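Gripper opens by itself part way through a bag packing routine

Plasomance forum > Arms and grippers > Faults

Posted by Hüsnü Saraç

We have two arms at a desk and use them for small handling jobs. The one giving trouble has a parallel gripper with two fingers. The job is simple: take hold of the top edge of a paper shopping bag, pull it upright and open, then put the red filling from a bowl into it.

Since we moved the desk in December the gripper lets go part way through. The arm carries on with its path as if nothing had happened, so the bag drops or tips and the filling ends up on the mat. In the last set of 69 runs it let go 13 times. The log shows no emergency stop and no joint fault. All I get is one line saying "tool state unknown, code 33", and then it reconnects and carries on.

What I have tried so far:

Lower speed. It happens less often but it still happens.

More grip force. No change, apart from creased bags.

Swapping the bag for a stiffer one. No change.

Restarting the controller. Fine for an hour or so, then the same again.

The gripper cable is the thin black one that runs along the top of the arm from the wrist back to the shoulder and then down to the floor. I bought it from Stinport as a replacement, as the first one was too short after the move. 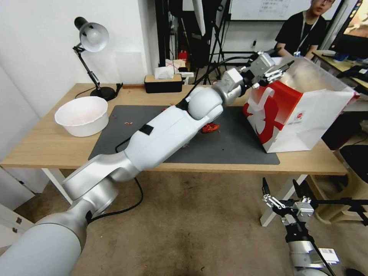
What I would like to know

Is this likely to be the gripper itself or the cable? A new gripper would cost us 2050 and I don't want to order one on a guess. Also, is there a setting that makes the arm stop when it loses the tool? I would have expected that to be the default.

Posted by Liepiņa

Cable, I would say. Code 33 on ours was always lost communication with the tool and never the motor. Restarting "fixes" it only until the next bad contact.

To check, take the filling and the bag away and put the arm in slow manual mode. Keep everyone out of reach. Move it to the pose where it usually lets go and leave it standing there with the tool status page open. If the status flickers as the last wrist joint turns, the cable is being pulled at the connector. Stop the arm and switch it off at the controller before you touch the plug.

With a cable on the outside of the arm you need slack at every joint and a clip on either side of it, and the part that goes to the floor must be fixed at the shoulder so that its weight isn't hanging on the rest. Keep the loop on the floor away from feet and chair wheels too.

On the stop setting: look under tool connection, "action on loss". Ours came set to "warn and continue". Change it to "protective stop" before you do any more runs. I would also turn off automatic reconnect - it can open or close the fingers when it comes back, and that is how I got a pinched thumb.

Posted by Nollcombe

had the same, was the gripper firmware. update it and see

Posted by Hüsnü Saraç

Thanks both. Firmware was already the newest one. The status does flicker when the wrist is turned right over, and it stays steady if I put the same pose in with the wrist the other way round. I have changed the loss setting to protective stop and ordered clips and a longer cable. No new gripper for now.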